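Saltcombe Shed: The Gripper Pages

I build things at one end of a shared workshop, on a bench the other members have mostly stopped trying to reclaim. The project is a two-finger gripper you carry around by hand. It has a camera on it, so every grab gets recorded from the tool's point of view, and one day a robot arm called Treloar is supposed to learn from all this. Treloar is at present a base plate and a box of motors. I'm told patience is part of the hobby.

Most of the gallery is words for now. I lost a folder of pictures in August while tidying up the drive to make sure I didn't lose any pictures.

The fingers
Version 9. The earlier ones are in a coffee can and I don't want to talk about them. Black bodies, orange pads, a square marker tag on each finger so the software can work out how far open they are. I printed the first tags glossy, and the software was convinced the gripper was either fully open or on another planet. Print them matte.

The pads
The first set was hard plastic and could hold a wood block very well and nothing else I own. The orange ones are soft. I cast a bad batch before the good batch, and the bad batch is now holding up one leg of the bench.

Cloth week
Blocks are easy, so naturally I moved on to pants. Denim is thick, it fights back, and I have a lifetime supply of it with holes in the knees. The job is to pinch a fold and hang on to it while you move.

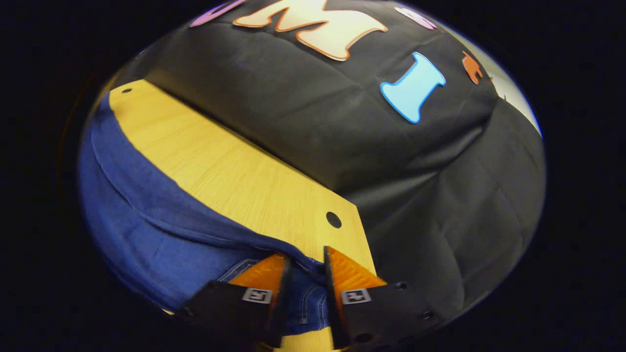 Jeans in the pads, board underneath, foam letters keeping an eye on things from the black cloth.

My log for cloth week says 155 grabs. I have a column for "good," a column for "bad," and a column for "what was that," and the third one needed a second page. Seams are the best place to grab and also the place I kept forgetting to aim for. If you try this at home, go in slower than feels reasonable and close before you think you've arrived.

The lens
Very wide. Everything bends, the corners go black, and straight lumber comes out looking like it was stored in a pond. I tried a narrower lens for a while and got many clear recordings of the fingers with no clue what they were near. The wide one went back on and I've made my peace with it.

The software
It's called Sirnia, and I wrote it, so complaints come to the same address as everything else. It trims the recordings, finds the tags and throws out anything where it loses one. Total clips recorded so far: 1575. Clips Sirnia was willing to keep: 1027. I looked through a pile of the rejects hoping to catch it being unfair. It was not being unfair.

Still to do
A trigger that doesn't pinch my own finger. A shorter cable. Socks, which I expect to be worse than jeans. Then the arm, once I run out of smaller jobs to do first.

Contact: the Nulletti bench, Saltcombe Shed | © Saltcombe Shed | Last updated 12 March 2022 | Back to top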